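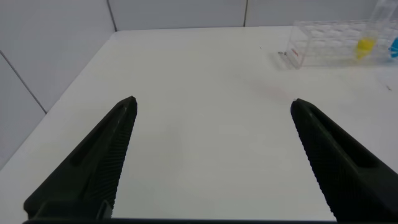

A white table at our Tritville workroom

About Nishad

Welcome, and thank you for wanting to know a bit more about us. Most people find this page while they are waiting for a quote, so put the kettle on if you like, because we do tend to go on.

Nishad is a small firm in Tritville. We fit out and look after laboratory benches for schools, colleges and the sort of small company that has one lab and a great many things to put in it. We supply the tables, the racks that stand on them, the trays, the bottles, the labels and the drawer dividers, and if you want us to we will come and help you decide where it all ought to live. That last part began as a favour to a customer and has slowly become the thing we are asked for most!

We started with racks. Two of us were working in a teaching lab in Stodholm, where the test tube racks had been bought at different times by different people and hardly any of them fitted the same tubes. Some were painted wire with the paint coming away, some were wood, and a few were held together with tape. At the end of every practical there was a queue at the sink and a second queue at the cupboard, and tubes ended up lying on their sides in whatever tray was nearest. We spent one February sorting the whole lot out, measuring tubes in the evenings and writing the sizes on strips of masking tape, and by the spring we had a storeroom that a new technician could walk into and use without asking. Word went across the corridor to the biology side, then to another school, and we have been doing it ever since.

These days we look after benches at 200 schools and workplaces, many of them within an easy drive of Tritville, and a good number further off that we visit once or twice a year and otherwise talk to on the telephone. There are seven of us now, and everybody takes a turn at packing, answering the phone and going out on visits. It means that the person who picks up when you ring has very likely wrapped a parcel that morning and knows what is on the shelf.

The workroom

We have two rooms. The front one is the stockroom, with the packing counter and the door that sticks in wet weather (give it a good push, we are in). The back one is the workroom, which is white and pale grey and kept as plain as we can manage. We look things over there before they go out, and we lay out trial benches for customers who would like to see an arrangement before they commit to it.

People do ask us about white tables, and whether they are a nuisance to keep nice. We are very fond of them. A white surface shows you what needs wiping, and on a lab bench that is a great help, even if it is a little unforgiving on a Friday sort of afternoon when everyone would like to go home. Ours get marked like anyone else's. You will find the odd faint pinkish smudge and a few other small marks if you look, and we would far sooner show customers a table that gets used than one with the wrapping still on. For everyday cleaning we like a soft damp cloth and a drop of mild detergent, and then a dry cloth after it. Please leave the scouring pads in the kitchen. A matte surface that has been scrubbed hard in one spot will always have a shiny patch there, and we have had some very sad phone calls on the subject.

Clear racks, and why we go on about them

Naketti is the name of our own range of racks. We chose the name on a long drive back from Stodholm and have been spelling it out over the telephone ever since. The range has wire racks, solid racks and clear ones, and it is the clear ones that we talk about most when we visit. With a clear rack you can see the level in a tube from the side, and you can see whether something has dripped underneath. Children can find their own tubes without lifting every one of them out to look, and teachers can glance along a row of benches from the front of the room.

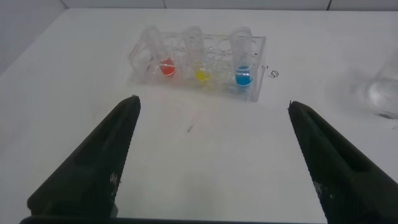

They do have one fault, and we would sooner tell you now than have you ring us about it: put down on a white table, a clear rack can be surprisingly hard to spot. All you really get is the edges catching the light. We suggest giving each rack a regular place towards the back of the bench, well away from elbows, and always putting it back there. Some of our schools stick a thin line of coloured tape along one side, and that works nicely too, especially with the younger classes. Tape also gives you somewhere to write the room number, and racks are terrible wanderers.

Washing is simple enough. Lukewarm water, a soft bottle brush for the holes, and let them drain upside down on a towel. Keep strong solvents and very hot water away from clear plastic if you want it to stay clear. If a rack has already gone cloudy, it will still hold tubes perfectly well, and we would encourage you to move it to the drying area and carry on using it. We are in the business of selling racks and we would be glad to sell you more of them, but there is no sense in throwing away a good one.

How a visit goes

If you would like us to come and see you, we will usually ask for a morning. We begin by standing in the room while it is in use, if you will have us, and keeping out of the way. Then we go through the cupboards together, with plenty of tea, and put everything of one kind in one place so you can see what you own. It is nearly always more than people think, and we have talked many customers out of half their order by lunchtime. After that we set up a single bench the way we would suggest, leave it with you for a few weeks, and come back to hear what annoyed you about it. Something always does. One college moved every single thing we had put on the left over to the right, and they were quite correct, as their sink was on that side and we had been thinking of ours.

We don't charge for the first visit if you are in or near Tritville. Further away we ask for travel and that's all.

Come and see us

You are very welcome to call in at the workroom. It is best to ring first, so that somebody can clear a bit of bench for you, and do bring one of your own tubes in your pocket if you are after racks, as sizes are never quite what the box says. We are open from 8.30 in the morning until 4 in the afternoon, and there is parking in the yard behind the building, next to the blue bins.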